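Bench notebook, collection cell
July 2022
Bravholm set, umbrella and basket task

Continues from the June pages. The towel task is closed and its episodes have been handed over, so nothing below applies to it except the notes on timestamps.

Target for this set is 300 accepted episodes of "put the umbrella in the basket." Attempts logged in Mestari as of this entry: 418. Accepted: 80 fewer than I would like at this stage, so the acceptance rate needs work before we add a second task. Most rejects fall into a small number of types and I have listed them further down with what we did for each.

Setup. Both arms mounted as for the towel task. Wrist cameras on both, fixed camera unchanged. Marble-pattern top stays in for the whole set. I know the perception group asked for a plain surface. The veins do produce false edges in the depth fill, mostly where a thin white line runs parallel to the umbrella shaft, but the Peñalver request says varied backgrounds and we have already recorded too much on gray. The printed dog panels on the wall also stay. They are high-contrast, and they are fixed with respect to the table, which means a policy could learn to use them as landmarks. That is a real risk. The answer is to swap the wall print between blocks, as we did in June, and keep the block number in the episode header so that someone can hold out a full background at evaluation time.

Clutter. Each block gets a distractor placement sheet. Items on the sheet include a second umbrella, a flat panel and a piece of cloth. The sheet gives regions only (far edge, near left, basket and so on), with no exact positions. Operators had started to line things up with the table edge out of habit, which makes the resets look like a store shelf. Please put objects down and leave them where they land, within the region.

Basket pose. The basket is to be rotated between episodes. On review, the early episodes have it nearly parallel to the table edge in almost every case. From now on the reset script prints an angle band and the operator sets the basket by eye. No jig. I do not care about the exact angle, only that the spread is wide and that the operator does not pick it.

Umbrella state. Folded, strap open or closed as the sheet says. With the strap open the canopy fabric shifts in the grasp and the apparent width changes while lifting. These episodes are slower and they get rejected more often, and they are also the ones that the training side says it lacks. Do not skip them when the block is running late.

Types of reject, most frequent first:

Grasp on fabric only. The fingers close on a fold of canopy and miss the shaft. The lift looks fine until the umbrella rotates out. Operators were correcting by opening and closing again several times in place, which gives the learner a long stretch of nearly identical frames with contradicting gripper commands. New rule: one regrasp allowed, after backing off to a visible gap. A second failure ends the episode and it is marked as failed, not deleted.

Rim contact. One end of the umbrella hits the basket rim on the way in and pushes the basket across the table. If the basket moves and the umbrella still ends up inside, accept it and set the contact flag. If the basket is dragged out of the marked area, reject.

Idle arm drift. In single-arm episodes the other arm is supposed to hold at rest. On several attempts the operator's hand was still on the second leader and the follower crept toward the basket. It is hard to spot in the fixed camera and easy in the joint trace. Mestari now warns if the inactive arm leaves its rest window. The warning does not stop the recording, so watch the panel.

Dropped frames on wrist stream. Separate section below.

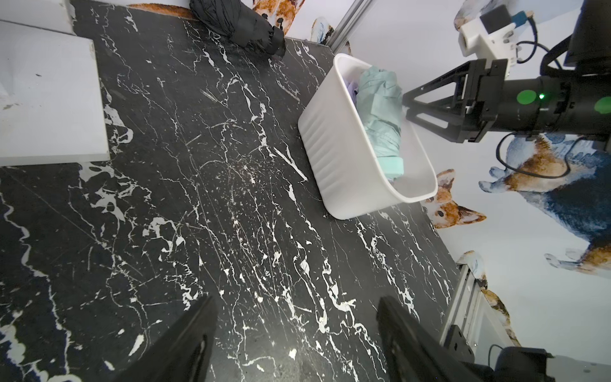 Solveig Haddock
Data collection, manipulation bench

Wrist view, Bravholm set. Mint-green umbrella in the basket, lavender cloth beside and partly under it, black umbrella back at the wall. The other arm is visible on the right with its gripper pointing at the rim.

Points on this view, for whoever sets up the next round. Both fingers of the arm carrying the camera are in view at the bottom, dark against a dark top. The segmentation model that was trained on the gray table loses the fingertips here and reports an open gripper with no outline. We do not need that mask for recording, but the Trakano converter uses it to estimate the contact point, and it writes a default value when the mask is empty. It does this without any message. Until the converter is fixed, the contact point column should be treated as missing for every marble block. I have added a line to the readme in the set folder.

Light tape on the fingertips was suggested. Decided against it for this set. It would change the look of the gripper halfway through collection and the earlier episodes would then have to be split off. It can be revisited for the next set, before the first episode and on both arms.

The second thing is the other arm appearing in the wrist view. With the basket toward the right of the table, the other gripper and its camera mount take up a good part of the upper right. For two-arm episodes this is wanted. For single-arm episodes it means that the "idle" arm is part of the observation, and its rest pose therefore matters. We had been using whichever rest pose the last operator saved. There are at least two in the logs, one noticeably lower than the other. The rest pose is now read from the task file and cannot be saved from the panel.

Success criterion. We had a disagreement on what counts as "in the basket," so I am writing it down. The whole umbrella, handle included, must be inside the rim when seen from the fixed camera, and the gripper must be open and clear of it. Resting on cloth that was already in the basket counts as in. Leaning on the rim with one end sticking out does not. The last second of the episode must show the arm still – operators have been hitting stop as the fingers open, and the learner then has no example of what to do after release. Several otherwise good runs went out for this reason alone.

Language labels. One instruction per episode, taken from the sheet, spoken or typed before the start. Where there is more than one umbrella on the table, the instruction must name the color. "Put the umbrella in the basket" with two on the table is ambiguous and the checker now refuses it. Color words are restricted to the list in the task file. "Green" is on it, "mint" is not, and the cloth is "purple" for labeling purposes even when it looks more gray under the overhead light.

Dropped frames. The wrist stream loses frames when both wrist cameras and the fixed camera are recorded at full size to the same disk. The symptom is a pause in one stream, then a burst of frames with nearly equal timestamps. The recorder stamped frames on arrival and not on capture, so the burst looked valid to the checker. Changed to capture time. This also explains part of the lag we saw in the towel episodes, and those may need to be restamped from the raw logs if the raw logs still exist. Checked: they exist for the later blocks only.

After the change, wrist and joint traces line up well on the clap test (close the gripper on nothing, compare the frame where the tips meet with the current peak). Run the clap test at the start of every block and keep the recording. It goes in the calibration folder, not with the episodes, because one was already picked up as a demonstration and labeled as a failure.

Cables. Look at the routing under each forearm before starting. The loop has to hang free through the full reach, including over the far side of the table. If it catches on the frame post, the arm slows down for a moment and the operator compensates without noticing, and the trace then shows a force that has nothing to do with the task. A stiff cable also pulls on the camera plug. Reseat and strain-relieve it, then redo the clap test.

Operator rotation. Change operators inside a block, not between blocks. At present background and operator are confounded in most of the set, and approach direction depends on the operator more than on the basket angle. The ID is in the header. No names in the free text field, please.

Open items:

Converter: write an empty contact point as missing, and log it.
Reset script: record the printed angle band in the header. It is printed but not stored.
Re-review the early rejects that were thrown out for basket movement, under the rule above. Some of them should come back in.
Swap the wall print after the current block and shoot a new background reference with the table clear.
Ask Peñalver whether failed episodes are to be delivered in the same folder or apart. Their format note says both.
Strap-open episodes: still short. Schedule them first in the next block.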